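# 신코움의 서랍

《**신코움의 서랍**》(Cincombe's Drawer)은 미자누르 칸(Mizanur Khan)이 쓴 중편소설이다. 스투토메크(Stutomeck) 출판사에서 처음 나왔으며, 초판은 122쪽이다. 시리와르데나(Siriwardena) 문고판은 이듬해 9월에 발행되었고 작가 후기가 추가되었다.

## 줄거리

측량 사무소의 필경사 신코움은 퇴직을 앞두고 책상 서랍에서 자신의 필체로 쓰인 편지 묶음을 발견한다. 편지는 모두 그가 가 본 적 없는 항구 도시 파스테로(Fastero)에서 부친 것으로 되어 있다. 신코움은 동료들에게 편지를 보여 주지만 다들 그의 글씨가 맞다고만 답한다. 그는 휴가를 내고 파스테로로 떠난다.

2부에서 신코움은 편지에 적힌 하숙집을 찾아간다. 주인은 그를 오래된 세입자로 대하며 밀린 방세 900크라운을 청구한다. 신코움은 빚을 갚으려고 부두 창고의 장부 일을 맡고, 저녁마다 사무소의 옛 동료들에게 편지를 쓰기 시작한다. 소설은 그가 첫 번째 편지의 문장을 그대로 옮겨 적는 장면에서 끝난다.

## 구성과 문체

작품은 2부로 나뉜다. 1부는 3인칭 과거 시제로, 2부는 편지와 장부 기록을 섞은 형식으로 서술된다. 대화에는 따옴표를 쓰지 않았다. 지명은 파스테로 하나만 나오고, 신코움이 원래 살던 도시의 이름은 끝까지 밝혀지지 않는다. 신코움의 이름도 성만 쓰인다.

칸은 문고판 후기에서 초고가 거의 200쪽에 이르렀으나 하숙집 주인의 과거를 다룬 장을 통째로 뺐다고 적었다. 이 장의 일부는 나중에 단편 〈방세〉로 따로 발표되었다.

## 판본

초판과 문고판은 본문에 차이가 있다. 문고판에서는 장부 기록의 날짜 표기가 통일되었고, 1부 마지막 단락의 오식이 바로잡혔다. 초판에 실린 항구 약도는 문고판에서 빠졌다. 한국어판은 2023년 7월 2일에 출간되었으며 문고판을 저본으로 삼았다. 한국어판에는 작가 후기와 옮긴이의 말이 함께 실려 있다.
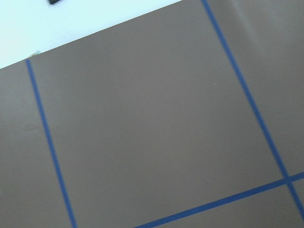 *회갈색의 무광 표면과 그 너머의 밝은 배경.*

## 평가

초판 발행 당시에는 서평이 많지 않았다. 문고판이 나온 뒤 2부의 형식을 다룬 글이 늘었으며, 장부의 금액이 편지 내용과 어긋나는 대목을 두고 해석이 갈린다. 이를 신코움의 착오로 보는 견해와 하숙집 주인이 장부에 손을 댔다는 암시로 보는 견해가 있다. 결말이 1부의 긴장을 충분히 이어받지 못한다는 지적도 있었다.

## 같이 보기

* 서간체 소설
* 액자식 구성
* 〈방세〉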